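Unit 2: Choosing and Changing Particle Filters

Fibrous filters catch dust in a pleated sheet of glass or synthetic fiber. The pleats add surface area, so the air moves through the sheet more slowly and the pressure drop stays low. In the Kireck test duct we run 900 cubic meters of air per hour through one panel.

Read the gauge before and after loading. Write both values on the Moltadar sheet, with the fan speed next to them.

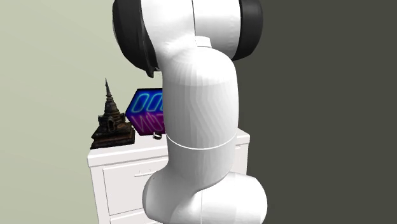

Leakage around the filter is a separate problem from the filter grade. A good panel in a bad seat passes dirty air at the edges – the gasket has to touch the housing all the way around. Housings made in two halves need a second check along the joint, and a thin seam like the one down the middle of the white arm's upper joint housing is the kind of line to trace with the smoke pencil. Mark any spot where the smoke is drawn in.

Change the panel when the pressure drop reaches twice the clean value. Panels in the Grusard unit last up to 402 hours in dusty rooms.

For next time: read the Nyarko handout on coarse prefilters and bring your gauge readings.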